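Homemade Yogurt Without a Machine

I love this method - it's so easy, and you only need a pot, a thermometer and a warm spot! Pour half a gallon of whole milk into a heavy pot and bring it slowly up to 180 degrees, stirring now and then so the bottom doesn't scorch. Let it cool to 110.
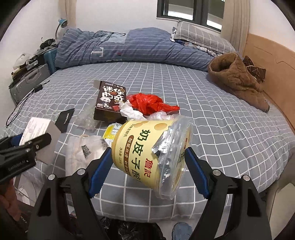 Now whisk two big spoonfuls of plain yogurt with live cultures into a cup of the warm milk, then stir that back into the pot. Put the lid on, wrap the whole thing in a thick towel and leave it in the oven with just the light on. I start mine on Friday night and forget all about it (8 hours is mild, 16 is wonderfully tangy). Chill it before you dig in, and save a little for your next batch!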